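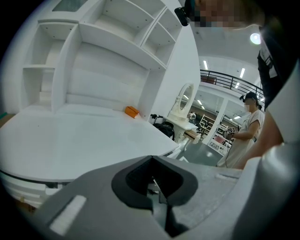

White desk with open shelves above.

Every few years somebody rediscovers community radio and decides it can mend a broken town. The latest is Kiros Tamiru, whose report on Dillport has been passed round with a reverence I find hard to share. He wants a station on every estate, and he wants the council to pay.

I like local radio. I grew up with it muttering in the kitchen. But the case made here rests on a survey of 412 listeners, all of them reached through the station's own phone-in. Ask people who ring a radio station whether they value radio and you will get a cheerful answer. What about the households that never tune in? The report gives them 4 lines.

Then there is the claim that the evening talk show "brought the two sides of the harbour dispute together". Did it? Žydrūnas Luik, who presented the show for seven years, is more careful than his admirers. He told a meeting in Plarnby that callers mostly waited for their turn to speak — and hung up once they had had it.

Being heard is worth something, and I would not take it away from anyone. I only doubt that it is the same thing as peace, or that a council should budget as though it were. Before Plarnby buys a transmitter in August, it might ask to see the people who switched off.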